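Latness Support Portal
Ticket 466 – Volon two-arm station, evaluation unit
Subject: Left hand opens early during two-handed transfer of flat items
Status: Open – awaiting customer confirmation
Priority: Normal
Product: Volon tabletop station, right and left arm, five-finger hands with knit covers
Service plan: Evaluation, with remote assistance
Submitted by: Hülya Uysal, Türkmen
Assigned to: Bayu Wijaya, Latness Technical Support
Related items: Arnico hand controller, release 4

Initial report (Hülya Uysal)

Türkmen is reviewing the Volon station for use in the records room, where flat files and books must be returned to desktop holders. The station was installed in May according to the printed setup guide. Single-hand tasks in the evaluation plan were completed without a support request. The present ticket concerns the task named "Shelve flat item, two hands."

In this task both hands take hold of a flat item lying on the table, lift it, turn it on its edge and lower it into an upright holder that already contains books. On our unit the left hand opens before the item has reached the holder. The item then hangs from the right hand and swings against the books. No fault code is shown on the operator panel, and the task log records the cycle as "completed." We consider the second point as serious as the first. Our review requires that an incomplete placement be reported as such.

The following was checked before this ticket was submitted:

Power supply and emergency stop: normal.
Table position: matches the installation sheet.
Hand covers: standard black knit covers supplied with the station, no tears.
Task file: original version as delivered, not edited.
Lighting: ceiling lights on, window blind closed.

The fault occurs with the light blue item from the evaluation set. It does not occur with the books from the same set, which are thicker and stiffer. We request a correction or a written statement of the limits of the task.

Response, 9:40 a.m. (Bayu Wijaya)

Thank you for the complete report. The request has been accepted under the evaluation plan. Please leave the task file unchanged until the logs have been collected.

Please provide:
1. The diagnostic archive from the operator panel (Service, Export, Full).
2. The finger current record for both hands, from the moment of first contact until the left hand opens.
3. The cover size printed inside the cuff of each hand cover.

Please also confirm whether the hands were calibrated with the covers on or off. The setup guide permits both procedures, but the value stored for "contact" differs between them.

Response, 10:25 a.m. (Hülya Uysal)

The diagnostic archive is attached. The covers are marked with the same size on both hands. The installer's record shows that the right hand was calibrated with the cover on. For the left hand, the field was left blank.

The finger current record could not be exported. The panel returns to the main screen when "Record" is selected. Please advise whether this is a separate fault.

Response, 11:10 a.m. (Bayu Wijaya)

The export problem is known. The record function is closed to accounts with evaluation rights, and the panel should display a message to that effect. It does not. A separate item has been opened for the missing message. Your account now has temporary service rights; please sign out and sign in again.

The archive shows that the left hand is using the calibration values loaded at the factory, without the cover. Under these values the knit fabric itself can produce enough resistance to be read as contact. When the fingers then close on a thin item, the controller sees little further change. On reaching the raised position it finds the grip value below the hold limit, treats the item as already handed over, and opens the fingers.

This explains the early opening. It also explains the entry "completed," as the controller takes an intended release and a low grip value to be the same event. The second matter is a weakness in the task logic and will not be removed by calibration. It has been referred to Arnico, who maintain the hand controller.

Instructions issued to customer

Please carry out the steps in the order given. The arms must be in the parked position and the area clear before the hands are powered.

Step 1. On the operator panel, select Service, Hands, Left. Clear the stored contact value.
Step 2. Fit the knit cover. Pull each fingertip fully into place and smooth the fabric over the knuckles. Folds at the finger joints will be measured as resistance.
Step 3. Inspect the wires at the wrist. They must move freely when the wrist turns through its full range. Do not tape them to the arm.
Step 4. Run "Calibrate, cover on." Keep the table area under the hand clear during this step.
Step 5. Repeat Steps 1, 2 and 4 for the right hand, even though its record is in order. The two values should come from the same session.
Step 6. Open the task settings and set "Hold check" to Continuous. The delivered setting is At Lift Only.
Step 7. Run the task at reduced speed with an operator at the stop button.

If calibration ends with the message "Value out of range," do not repeat it more than once. Remove the cover, inspect the cuff seam and report the displayed value in this ticket.

Response, 1:35 p.m. (Hülya Uysal)

Steps 1 through 6 have been carried out. The left hand returned "Value out of range" on the first pass. The cuff seam was found turned inward on the thumb side. After refitting, calibration was accepted. The right hand was accepted on the first pass.

Step 7 was run 3 times at reduced speed, with the following results.

Run A: Both hands held the item until it was over the holder. Placement correct. Log entry: completed.
Run B: As Run A.
Run C: Both hands held the item, but the lower corner touched a book in the holder. The arms stopped and the panel displayed "Placement blocked." Log entry: not completed. The item was removed by the operator.

The early opening did not occur in any run. The entry for Run C is the first correct report of an incomplete placement we have obtained from this task, and we regard it as an improvement. We would, however, like guidance on the contact with the book. The holder has two compartments and was loaded with three books, as described in the evaluation plan.

Our operator also asks whether the approach angle of the fingers is correct. The fingertips take the item close to its corner on the left side, and the guide is not clear on how near to the edge they may be. Photographs from the station are provided for your assessment.

Both hands at the light blue item, reduced speed:
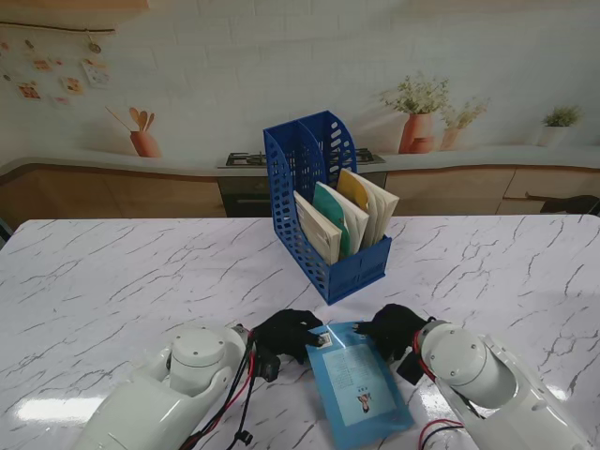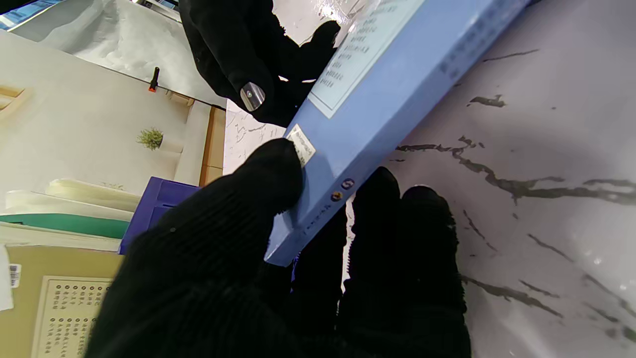 Response, 2:20 p.m. (Bayu Wijaya)

The finger position is within the permitted range. For flat items the guide should state that the fingertips may meet the item at a corner, provided that the opposite hand supports the other side. The wording has been passed to our documentation group.

With regard to Run C, the task plans its path from the space left in the holder at the start of the cycle. Books that lean back can take up more of the opening than the plan allows. Two measures are available under the present release:

(a) Set "Holder scan" to Before Placement. The arms will pause above the holder and measure the opening again. The cycle becomes longer, and this should be noted in your review.
(b) Load the books into one compartment and reserve the other for the flat item.

We recommend (a) for the evaluation, as it is closer to the intended use in a records room. Measure (b) is acceptable for demonstrations. Please do not widen the placement tolerance in the task settings. A wider tolerance allows the item to press against the books before the arms stop – and this may damage covers and labels.

Reply from Arnico has been received on the release logic. They confirm that an intended release and a low grip value share one status in release 4. Separate status values are planned for a later release, for which no delivery date has been given. Until then, "Hold check" must remain on Continuous for every two-handed task. The setting returns to At Lift Only after a factory reset and must be entered again by hand.

Written statement of limits, as requested

The two-handed shelving task is supported for flat items that keep their shape when lifted by two opposite sides. Loose sheets, open folders and soft sleeves are not supported. Calibration with covers on is required for both hands whenever a cover is replaced, washed or turned. The task log may be relied upon for incomplete placements only while "Hold check" is set to Continuous.

Open actions

Türkmen: set "Holder scan" to Before Placement, repeat the task at reduced speed and then at normal speed, and enter the results in this ticket.
Türkmen: complete the blank calibration field in the installation record.
Latness: correct the missing account message on the operator panel (separate item).
Latness: amend the setup guide so that only calibration with covers on is given for covered hands.
Arnico: separate status values for release and low grip.

Temporary service rights for the customer account remain in force until the ticket is closed.

Response, 3:05 p.m. (Hülya Uysal)

The statement of limits is accepted and will be annexed to our review. "Holder scan" has been changed. The normal-speed runs require a second operator under our site rules and will be entered when one is available. Please keep the ticket open.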